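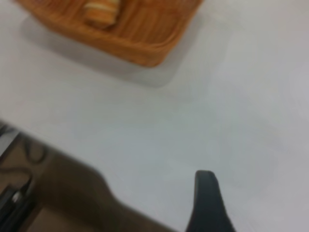 Ticket 315
Subject: Bread basket marking the white table
Opened by: Yhon Betancur, breakfast room, Stavard
Assigned to: Jericho Quiambao, housekeeping stores
Status: Closed

Yhon Betancur, 9.30
The brown woven basket we use for bread is leaving faint orange smears on the white table. They wipe off with a damp cloth if you catch them early. Left until after lunch they need a proper scrub. The basket also rocks a bit when someone takes a roll from one end. It's one of the Plusell ones that came in March. The old baskets never did this.

Jericho Quiambao, 10.05
Is it all of the Plusell baskets or only this one? And has it been washed? The label says wipe only, and the stain can run if they've been soaked.

Yhon Betancur, 10.20
Only this one that I know of. It went through the sink with the trays last week, I've asked and it was left in the water for a while. The others have only been wiped.

Jericho Quiambao, 10.40
That will be the colour then. Please try the following before we send it back:

1. Take everything out and shake the crumbs into the bin. Get into the grooves in the floor of the basket with a dry pastry brush.
2. Wipe the underside with a white cloth wrung out in cold water. Keep going with clean bits of cloth until no more colour comes off.
3. Stand it on its side somewhere airy overnight. Don't put it on the radiator.
4. Next day, rub the base with a dry white cloth and tell me what you get.

For the rocking, set it on the bare table with nothing in it and press each corner of the rim in turn. 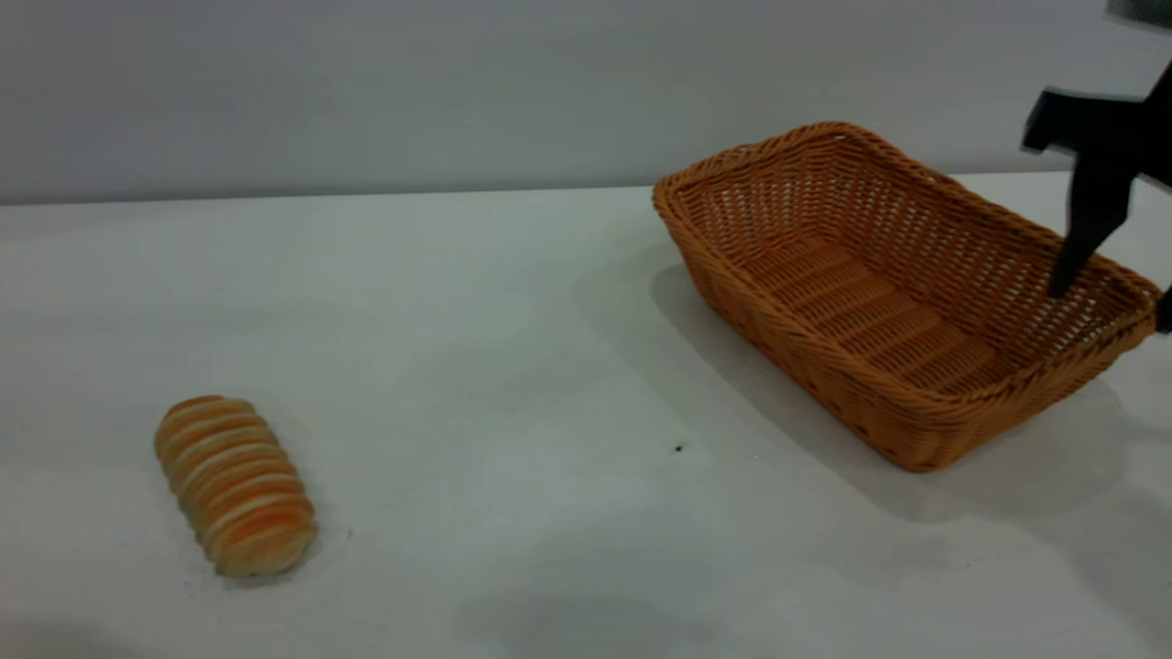
Press gently, the braid will give a little under your hand and that doesn't count as rocking. What you want to know is whether the base lifts.

Yhon Betancur, 16.10
Did steps 1 and 2. A lot of crumbs, and the cloth came up orange for the first 13 wipes, then clean. Pressed the corners and the base lifts at one end — not by much, but you can hear it tap. Leaving it on its side in the linen room tonight.

Yhon Betancur, next day, 8.15
Dry cloth came away clean. Put it on the table with bread in for the whole of breakfast, no marks. Still taps.

Jericho Quiambao, 9.10
Good. A soaked base can dry slightly out of shape. Damp the underside only, put it on a flat board and weigh it down from the inside with a couple of bags of flour — tea towel underneath them. Leave it until it's dry right through, then try the corners again.

Yhon Betancur, two days later, 11.30
Flat now, no tap. Still no marks on the table. I've put a "wipe only" note above the sink.

Jericho Quiambao, 11.45
Thanks. Closing this. Reopen it if the colour comes back.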